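Grippers and Arms, Handout 6: Soft Things
Notes by Luminița Iordache. Read before the April lab.

Last time we compared the Tronska and Binell fingertips on wooden blocks, and everyone went home pleased. Blocks are very forgiving. They sit where you put them and have no opinion about being squeezed. This unit is about paper, stems and ribbon, which do.
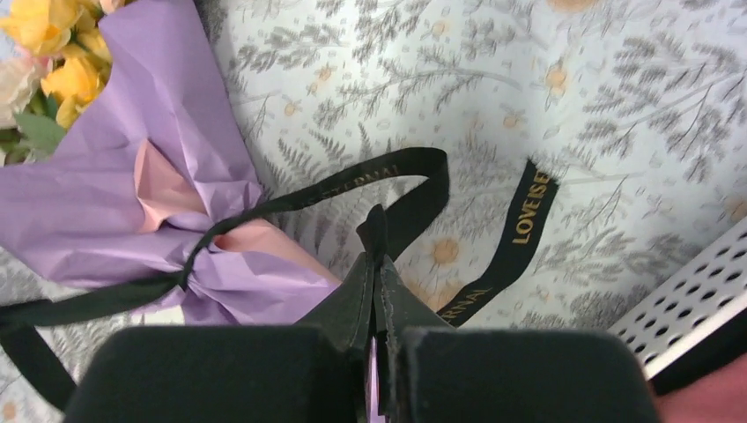 Choosing a fingertip for ribbon comes down to how the two plates close. Force matters a good deal less than most of you wrote in your lab reports. Look at the point where the plates come together on the black satin and pull it up into a peak: only the very tips do the work. Scuffed edges, as on this pair, are worth noting in your log before you blame the controller. Poul Brøndum will ask, and he has a long memory.

A second arm helps, up to a point. Both grippers want the same small patch of space at the waist of the bouquet, and your planner will happily send them there together. Set the keep-out distance to 30 mm first and shrink it slowly. People who start small get to fill in the collision form, a document of great length.
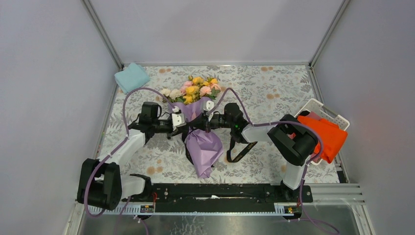 Cameras next. The wrist view is best for the pinch and hopeless for telling you where the other arm has gone. The fixed view is the reverse. Log both, with matched clocks. The Noh controller stamps its own time and the Skaven recorder stamps a different one, and each is very sure of itself.

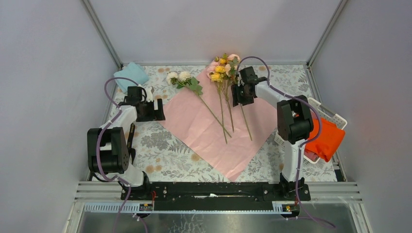 For the lab, work in pairs and do 2 runs per fingertip. Score each run on three things:
Did the stem stay in the grip?
Did the paper tear?
Could you tell from the wrist view alone?

"It looked fine" is a score of zero. Bring your logs to the bench by 2 in the afternoon, and put the spare fingertips back in the tray marked spare fingertips.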